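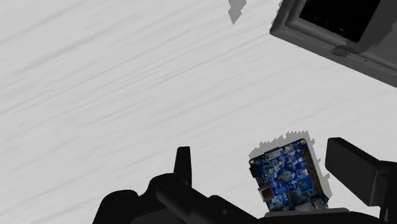

Pale wood-grain table top. Computer rendering.

Killard opens toy and equipment lending library for families in Flendunness

September — Families with children under five in Flendunness can now borrow toys, books and specialist play equipment free of charge from a new lending library run by the early years charity Killard.

The library is on the ground floor of the Killard family centre, next to the existing playgroup room, and is open to any parent, carer or registered childminder living in the town or the surrounding villages. Families do not need a referral from a health visitor or nursery, and there is no joining fee.

The collection opens with 322 items. They include puzzles, building sets, dressing-up clothes, musical instruments, picture books and outdoor toys, along with a separate stock of 50 pieces of specialist equipment for children with additional needs. The specialist stock covers supportive seating, switch-operated toys, weighted lap pads, communication boards and adapted ride-ons.

Specialist equipment of this kind can be expensive to buy, and a child may outgrow it within months. Parents attending Killard groups have told staff that they often do not know whether something will suit their child until they have used it at home for a week or two. Borrowing lets them find out first, and gives them something to show a therapist at the next appointment.

How borrowing works

Families register at the front desk with proof of address. Each household can borrow up to 3 items at a time and keep them for four weeks. Loans can be renewed once, in person or by telephone, unless another family has reserved the item. Specialist equipment is lent for eight weeks, and a member of the Killard play team will go through how to set it up safely before it leaves the building.

Childminders may borrow a larger group box, made up to a theme such as water play, small world or early number. Group boxes need to be booked a week ahead.

There are no fines for late returns. Missing pieces should be reported when the item comes back so that it can be repaired or replaced before the next loan. All toys are cleaned and checked on return, and anything that can no longer be made safe is taken out of the collection.

Funding and fitting out

The library has been paid for by a grant from the Enutden Fund, which supports early childhood projects in small towns. The grant covers the purchase of the opening collection, the lending software and the wages of a part-time play worker for two years. Shelving and low tables were supplied and fitted by the joinery firm Lưu, which also widened the doorway from the corridor so that double buggies and wheelchairs can get through.

A Killard spokesperson said: "We asked parents what would help most between sessions, and a good many of them said they would like to carry on at home with the things their child had enjoyed here. Until now we had to say no, as the toys were needed for the next group. Having a separate collection solves that. We also hope it will bring in families who have never used the centre before. Groups don't suit everyone, and some people would prefer to pick up a box of bricks and have a quick word with a play worker on the way out."

Killard expects 300 families to join in the first year. The play team will review the collection each term and buy new items in response to requests, which can be left at the desk. Parents have already asked for more toys suited to babies under six months and for picture books in more than one language — both are on the list for the next order.

Play advice sessions

A drop-in advice session will run alongside the library on two mornings a week. Parents can talk to a play worker about speech and language, sleep, sharing, starting nursery or anything else to do with their child's early development. Where a family would like further help, staff can explain which local services are available and how to contact them.

Donations

Killard is not able to accept soft toys, car seats, cot mattresses or electrical items. Puzzles, wooden toys and books in good condition are welcome if they are complete and carry a recognised safety mark. Please ring the centre before bringing anything in, as storage space is limited.

Ends

Notes to editors

Killard provides playgroups, parent courses and early learning sessions for children from birth to school age in Flendunness.

The lending library is open from 9.30am during term time, with shorter hours in the school holidays.

Media enquiries should be made to the Killard press desk at the family centre.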